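Folding and Storing Lined Red Textiles Without Dye Transfer or Hard Creases

Applies to: table runners, tree skirts, stockings, cushion covers, scarves and similar items in saturated red with a white trim, band or lining. Does not apply to leather, sequined pieces or anything with a wire edge.

Red and white in the same piece causes two storage problems. Loose dye can move from the red panel to the white one if the item is put away damp, and the two layers usually shrink at different rates, so a fold made on the outer fabric alone leaves the lining twisted inside. The procedure below deals with both. Allow 5 minutes per item once the work surface is clear.

What you need

A flat padded surface, such as a bench, an ottoman or a bed
Acid-free tissue, unbuffered if the item is wool or silk
A white cotton cloth for the dye test
A lidded box, inside length at least 340 mm
A soft pencil and paper labels

Step 1. Test for loose dye

Dampen a corner of the white cloth with cool water. Press it against an inside seam allowance of the red fabric and hold it there while you count slowly to ten. Do not rub. If the cloth picks up pink, the item needs another cold rinse on its own before storage. Repeat the test after it has dried fully. Three rinses is the practical limit. If it still bleeds after that, store it with tissue between every layer and keep it away from other textiles.

Step 2. Dry completely

Line dry indoors, out of direct sun, with the lining facing out. Seams and double-thickness hems dry last. Check them with the back of your hand. An item that feels cool at the hem is still damp. If you wash on Saturday, plan to fold on the following day.

Step 3. Find the midpoint by lifting

Lay the item loosely on the padded surface. Pinch it through both layers near the center and lift slowly until the sides hang free. The fabric drops into its own folds on either side of the peak, and any difference in length between the outer layer and the trim shows at the lower edge.

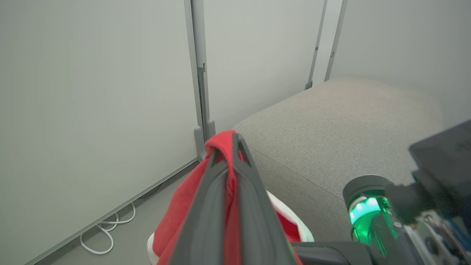

Chia-jung Fung wrote to ask whether the pinch leaves a mark on velvet or brushed cotton. She had lifted a velvet runner this way, held it for several minutes while clearing a space, and found a flattened spot that would not brush out.

It can on pile fabrics. For those, skip the pinch and slide a flat hand underneath instead, palm up, with the fingers together. On plain weaves and jersey, a short hold does no harm. In either case, set the item down as soon as you have found the midpoint. A flattened spot on cotton velvet normally responds to steam from the reverse side, with the iron held clear of the fabric.

Step 4. Square the layers

Lower the item so the bottom edge touches down first, then let the rest follow. Smooth outward from the center with the side of the hand. Bring the white edge level with the red along one long side and leave any excess on the other. Do not pull the lining to make both sides match. A seam under tension for several months will pucker.

Step 5. Fold over a roll

Make a loose tissue roll 40 mm across and place it on the midline. Fold the item over the roll so that the bend stays rounded. Put a flat sheet of tissue wherever red will face white. For long runners, add a second roll at each further fold. Keep the trim to the outside of the stack, where it can be checked without unfolding.

Step 6. Box and label

Place the heaviest item at the bottom. The lid should close without pressure. Write the contents and the result of the dye test on the label in pencil, since ink can transfer in a humid closet. Store the box off the floor and away from outside walls.

Refolding

Open the box once between seasons, in June or July for winter items. Refold each piece with the rolls moved a hand's width from the previous position, and replace any tissue that shows color.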